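Aufnahmeprüfung Verwaltungsdienst: Lehrplan 2020 geändert?

Startbeitrag von rnautiyal, 2. Mai 2020

Guten Tag zusammen,
ich bereite mich auf die schriftliche Aufnahmeprüfung für den gehobenen technischen Verwaltungsdienst vor und arbeite mit dem Lehrplanheft, das im März verteilt wurde. Darin hat Teil B 20 Themen. Eine Kollegin hat ein älteres Heft, dort fehlen Vergaberecht und Baustoffkunde. Welche Fassung gilt jetzt? Und lohnt sich der Vorbereitungsband von Gilmartin noch?
Gruß, Rekha Nautiyal

trilok_m
Es gilt das Heft vom März. Vergaberecht ist neu dabei, Baustoffkunde stand früher unter Teil C. Der Gilmartin hat 306 Seiten, davon braucht man für Teil B vielleicht die Hälfte. Ich habe ihn gebraucht gekauft und bin zufrieden.

Kuscombe
Zufrieden war ich damit nicht. Die Aufgaben zur Statik sind viel zu leicht, in der Prüfung kommt anderes dran. Ich würde die alten Klausuren rechnen und das Geld sparen. Wer unbedingt ein Buch will, nimmt die Sammlung von Trirnero, die hat 255 Aufgaben mit Lösungsweg.

trilok_m
Die alten Klausuren sind noch nach dem alten Lehrplan. Für Statik geht das, für Vergaberecht findest du darin keine einzige Frage. Nur mit alten Klausuren lernen halte ich für riskant.

P. Howlader
Ich habe letztes Jahr bestanden, ohne Buch. Acht Wochen vorher angefangen, jeden Abend ein Thema, am Wochenende Klausuren auf Zeit. Der schriftliche Teil ist machbar — knapp wird es bei der Zeit, vor allem in Teil B. Am besten die Rechenaufgaben zuerst, die Textaufgaben danach.

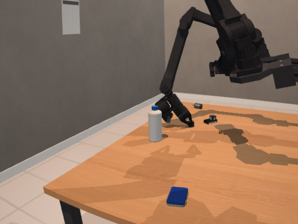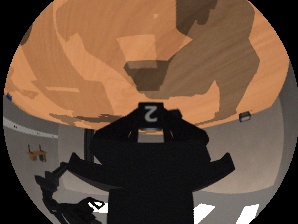 Lerngruppe Technik, Fachbereich Prüfungsvorbereitung

rnautiyal
Danke für die schnellen Antworten. Teil B mit den Rechenaufgaben anfangen klingt sinnvoll, bisher habe ich es umgekehrt gemacht. Gibt es in der Prüfung Formelblätter oder muss man alles auswendig können?

Madhu Rastogi
Formelblatt wird gestellt, eigenes ist nicht erlaubt. Taschenrechner nur nicht programmierbar. Bei uns wurde am Eingang kontrolliert, zwei Leute mussten ihren abgeben und ohne schreiben.

Kuscombe
Zum Zeitproblem: Ich sehe das anders als Howlader. Wer mit den Rechenaufgaben anfängt, bleibt an einer hängen und hat am Ende die leichten Punkte aus dem Textteil nicht. Ich habe erst alle Fragen beantwortet, die ich sicher wusste, egal aus welchem Bereich.

P. Howlader
Kann man so machen. Bei mir war nach dem Textteil die Konzentration weg. Muss jeder an zwei Probeklausuren selbst testen.

psisodia
Kurze Ergänzung zum Lehrplan: Im Märzheft ist auf Seite 8 die Gewichtung der Teile angegeben. Teil C zählt jetzt weniger als früher. Wer wenig Zeit hat, sollte dort kürzen und nicht bei B.
Pramila

trilok_m
Die Gewichtung hatte ich überlesen, danke. Dann nehme ich die Vermessung erst ganz zum Schluss dran.

rnautiyal
Hat jemand Unterlagen zum Vergaberecht? Im Gilmartin ist das Kapitel sehr dünn.

Madhu Rastogi
Ich habe eine Zusammenfassung, 20 Seiten, handschriftlich. Schick mir eine Nachricht, dann scanne ich sie ein. Die Schwellenwerte musst du aber selbst noch einmal prüfen, die sind vom letzten Jahr.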